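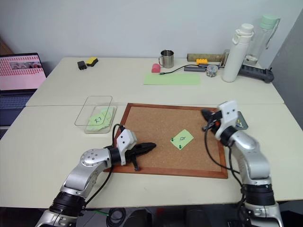 Figure 2. Two-arm workstation with cork board, push pins and sticky notes on the table.

Section 2. Office Tidying Tasks: Pinning, Stacking and Putting Away

2.1 Scope of this section

This section covers the set-up and supervised running of small office chores on the Skollus two-arm workstation. It is intended for site staff who have completed the Rerkimico operator course. Installation of the arms, electrical connection and the emergency stop circuit are covered in Section 1 and are not repeated.

The chores supported in this release are:

Placing a sticky note on a cork board
Fastening a note with push pins
Returning notes to a container
Moving light desk items to a marked place on the table

Chores not listed may be attempted in Trial mode only. Results obtained in Trial mode must not be reported as acceptance results.

2.2 What the workstation can and cannot be expected to do

Customers frequently ask whether the workstation can take over the tidying of a desk or workroom. At present it cannot do so without a person nearby. It can carry out certain steps of the work, in a known layout, at a speed well below that of an office worker. The following statements reflect experience at the Clendmont test site and should be read before any commitment is made to the end user.

Sticky notes. A single note lying by itself on a flat surface is difficult for a two-fingered gripper, as there is little for the fingers to close on. Separating one note from a stack is harder still. The gripper may lift several notes together or bend the corner of the top one. Results improve when the free edge of the note is slightly raised.

Push pins. A pin standing upright in the board can usually be grasped by its head. A pin lying on its side must first be turned, and this remains the most common cause of a stopped task. A cluster of pins presents a further problem: the fingers may close on two heads together or push the cluster apart.

Pressing pins into cork. The arm must press hard enough to seat the pin and must stop before the board slides or the pin tips over. A person makes this adjustment by feel. The workstation relies on a force limit set by the operator, and a limit suited to one board may be unsuitable for another.

Containers with lids. Removing a loose lid is supported. Lids that snap shut are not supported in this release and should be opened by the operator before the task begins.

General tidying. The workstation does not decide which items belong on a desk. A mug, an eraser and a toy brick are all treated as objects to be moved or avoided, according to the task file. The operator remains responsible for deciding what is put away.

NOTE: A task that succeeds on one table may fail on another with different lighting or a different surface. Acceptance tests must be performed at the place of use.

2.3 Before you begin

Confirm that the following are available:

Cork board with a firm frame
Sticky notes of a single size and color
Push pins with raised plastic heads
Open-topped container, or container with a loose lid
Laptop with Tian control software installed
Spare gripper finger pads

Flat-headed thumbtacks must not be substituted for push pins. The gripper cannot hold them securely.

CAUTION: Push pins are sharp. Count the pins onto the table and count them off again when the session ends. Do not run pin tasks in areas used by children or animals.

2.4 Preparing the table

1. Switch the workstation to Hold. Both arms must be still before hands enter the work area.

2. Wipe the tabletop and allow it to dry. Dust and adhesive residue reduce the accuracy of the gripping step.

3. If the tabletop is made of more than one panel, check that the panels are level with each other at the joint. A raised joint can catch the lower edge of the board or the tip of a gripper finger.

4. Place the cork board flat on the table where both grippers can reach it. Keep the sides of the board parallel to the table edges where possible. The software accepts a board set at a slight angle, but the pinning step takes longer.

5. Place the note container to one side of the board. Leave a clear space the width of one hand between the container and the board frame. If the container has a lid, remove it or set it back so that the opening is fully exposed.

6. Place the pins on the board or the table, spread out so that the heads do not touch. Avoid the corners of the board frame.

7. Move all other items to the far edge of the table. They need not be removed unless they stand in the path of an arm. Drinking vessels and bottles must be closed or empty.

8. Check the cable at each wrist. The loop must be long enough to allow full rotation and must not drag across the board.

NOTE: Ordinary objects may be left at the back of the table on purpose. A desk in daily use is seldom bare, and a task that works only on a bare table has limited value to the end user. Introduce background items gradually once the basic task is reliable.

2.5 Setting the gripper

1. Open the Tian software and select Tools, then Gripper.

2. Choose the profile Paper for the arm that will handle notes and the profile Small Hard Object for the arm that will handle pins.

3. Select Home for each arm in turn. Watch the fingers close fully and open again. If either finger stops early, inspect the pads for adhesive.

4. Set the downward force limit for the pinning arm. Begin with the lowest value and raise it one step at a time until the pin is seated.

5. Select Save to Task. Settings that are not saved are lost when the workstation is returned to Hold.

CAUTION: Do not raise the force limit in order to correct a pin that tips. Excess force may bend the pin or throw it from the board. Wear eye protection throughout this procedure.

2.6 Running a pinning task

1. Stand outside the marked floor area with the stop button within reach.

2. In the Task menu, select Pin Note to Board.

3. Confirm on the screen that the board, the note and at least one pin have been found. If an item is missing, return to Hold and adjust the layout.

4. Select Slow for the first run. Slow must also be used after any change of board, note or pin type.

5. Select Start. One arm moves to steady the note. The other collects a pin, brings it upright over the note and presses down.

6. Observe the whole cycle. Do not reach in to straighten a note while an arm is moving, even where the correction appears minor.

7. When both arms have returned to their rest positions, select Hold and inspect the work. The note should lie flat and the pin should stay in place when the board is lifted.

8. Record the outcome as Complete, Partial or Stopped. A note that is fastened crookedly but securely is recorded as Complete. A note that required any help by hand is recorded as Partial.

2.7 Returning notes to the container

1. Remove all pins from the notes by hand or by means of the Unpin task. The Unpin task is slower, and some pins may need to be loosened by the operator.

2. Select Return Notes.

3. Confirm the position of the container opening on the screen. Clear plastic can be difficult for the software to locate. If the outline shown does not match the container, place a strip of colored tape along its rim and repeat the search.

4. Select Start and observe the cycle.

The workstation releases each note above the container and does not square the stack. Neat stacking requires a further pushing motion, which is available in Trial mode.

2.8 Common faults

Fault: Gripper closes above the note without lifting it.
Action: Lower the grasp height by one step. Check that the note is not stuck to the table or board along its full surface.

Fault: Note stays attached to a finger after release.
Action: Clean the pads with a dry cloth. Turn the note so that its adhesive strip faces away from the grasp point.

Fault: Pin falls during transfer.
Action: Replace worn finger pads. Confirm that the Small Hard Object profile has been saved to the correct arm.

Fault: Board slides when the pin is pressed.
Action: Place a non-slip mat beneath the board. Do not use the second arm as a clamp unless the task file permits it.

Fault: Arms stop and the screen reads Path Blocked.
Action: Look for a bottle, cable or laptop lid within the reach of the arms. Clear the path and select Resume.

2.9 Care and inspection

Inspect the finger pads before each session. Replace them after 2,000 grasp cycles, or sooner if the surface is smooth or cut. Inspect the wrist cables and housing screws after 3,000 cycles. The cycle count is shown under Tools, then Service.

Store push pins in a closed jar when the workstation is not in use. Leave both arms in the rest position with the grippers open, and close the Tian software before switching off the power.

2.10 Reporting results

Send the task log to Rerkimico at the end of the trial period. Include Partial and Stopped results along with completed cycles, and state how much time the operator spent preparing the table. Preparation time is often longer than the chore itself and must be included when the workstation is compared with work done by hand.

Proceed to Section 3 for tasks involving cloths, sponges and surface wiping.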